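The Ferry to Clatlow

The last ferry to Clatlow left at 5:40, and Irena missed it by the time it takes to tie a shoe. She stood on the pier with her suitcase and watched the lights of the boat become small. Behind her the man in the ticket office was already closing the window.

"There is a room in Brakstead," he said through the glass. "Number 54, the green door. Say that you come from the pier."

She had 47 crowns in her coat and a letter that she had read so many times that the paper was soft like cloth. The letter was from her brother. He wrote that their father did not speak much now, and that she should come before January, if she wanted to come at all.

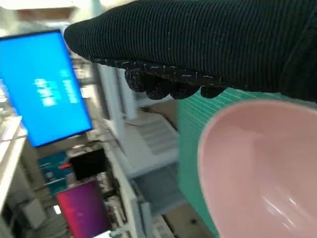 Malte Hollmann
Author of short stories

The green door was opened by an old woman in a man's sweater. She did not ask for a name. She took the suitcase, carried it up the stairs as if it had no weight, and put it down in a room with a narrow bed and a window to the harbor.

"You go to the island for a funeral?" she asked.

"No," said Irena. "Not yet."

The woman thought about this answer for some time. Then she went down, and Irena heard her moving pots in the kitchen.

They ate soup together. The radio was on, very low, and a voice was reading the weather for ships: Steinbach, wind from the north; Skolteser, rain before morning. Irena knew these names from her childhood. Her father used to turn the radio up for them, and the whole family had to be silent – even the dog, who understood it better than the children.

"My father was a pilot on the boats," she said. "He knew every stone under the water. At home he could not find the salt."

The old woman laughed for the first time. She pushed the salt across the table.

"What is his name?"

Irena told her. The woman stopped with the spoon in her hand, and then she laid it down beside the plate.

"He brought my husband home," she said. "It was 40 years ago, in the big storm. The others said it was too late to go out. He went."

"He never told us about that."

"No. He came here on the Sunday after, he sat on your chair, and he ate three plates of this soup. He did not say ten words." 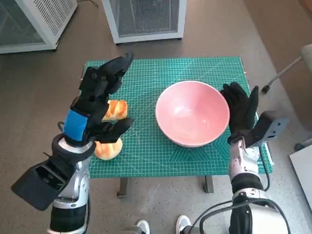
Oskar said on the telephone the next morning that of course he had known about the storm, everybody on the island knew, and why was she asking such things at six o'clock. Had she really believed that their father was only at work that night?

"I was four years old," said Irena. "I believed that he was angry with us."

Her brother was quiet. She could hear a chair, then a door, then steps on the wooden floor of the house where she had not been for so long.

"I will hold the phone to his ear," he said. "You can talk. He listens, I think."

She did not know what to say. On the kitchen shelf the radio was still on, and the same voice had begun again. So she repeated it into the telephone, slowly, word after word: Steinbach, wind from the north, becoming weak. Skolteser, rain, later clear.

For a moment there was only breathing.

"And Clatlow?" asked her father.

She looked out of the window. The first ferry was already at the pier with its lights on, and the old woman stood in the open door with the suitcase.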